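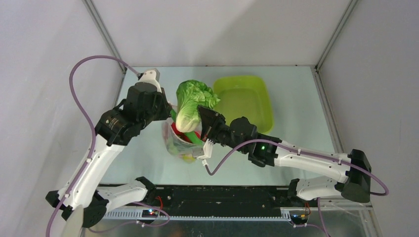 The two-arm cell at Josetdale, right gripper holding a napa cabbage.

Cell Maintenance Technician, Ikbridge

Ikbridge invites applications for one technician to look after the two-arm cell at its Josetdale site. The post is 30 hours per week.

Duties include setup and calibration of both arms, inspection of grippers and motor housings, and routing and replacement of cables — including the purple runs along each arm. The technician will keep the service log and report to Arsen Levchenko.

Applicants must have two years of experience in equipment repair. Quote reference 132 when applying.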